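Notebook entry, textile handling bench
Date: 21/09/2021
Entered by: Gyu-bin Seol
Subject: Visit to Vorkarberg, open day, household handling demonstration

Attended the Vorkarberg open day on behalf of the group. Registration was at the north entrance, badge no. 431. The program listed 7 demonstrations over the day. I attended 3 in full: the Clalto pallet cell, the Grellent inspection line, and the sock handling table in the upstairs workshop. The first two are covered by the printed sheets, which are filed in the visit folder. The notes below concern the third.

The hosts stated that the purpose of the table is to practice single-item pickup of soft goods with other household items left in place along the wall. No fixture or tray is used for the socks. The arm was under the direction of a Carbone operator throughout the session, and visitors were asked to remain behind the tape.

Questions were taken while the demonstration was in progress. I asked whether the patterned socks are treated differently from the plain ones. The reply was that no distinction is made at pickup, and that pattern is considered only at the pairing stage, which was not part of the day's program.
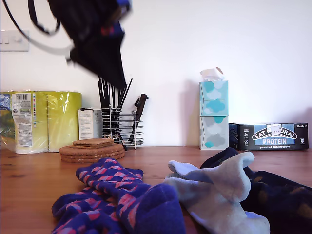
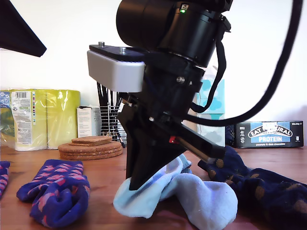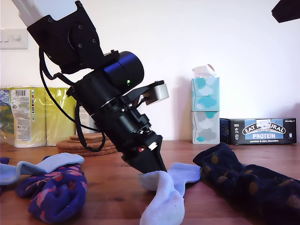 Sock handling table, Vorkarberg. In the second and third pictures the gripper is at the fabric.

Points recorded for our own bench:

Approach. The wedge-shaped fingertip goes down onto the sock itself. Our present routine approaches from the side and closes low, and we should compare the two on the same set of socks before changing anything.

Cable. A loop of cable hangs beside the gripper. I asked about snagging and was told that the loop length had been adjusted in February. Our own loop is shorter - to be measured before the next session.

Background items. The coasters, tissue boxes and snack bar box stand behind the working area. We have been clearing our table completely, and I would suggest leaving some items out for at least part of each run.

Log format. The hosts number every attempt in one continuous series, including aborted ones. The last entry on the sheet I was shown was 2959. Our practice of restarting the count with each session makes cross-reference difficult.

Not answered on the day: grip force setting, and how an attempt is scored when two socks come up together. Both questions were left in writing at the desk.

Action: G. Seol to request the scoring sheet and send a letter of thanks to the hosts. Side approach comparison to be entered under a separate heading.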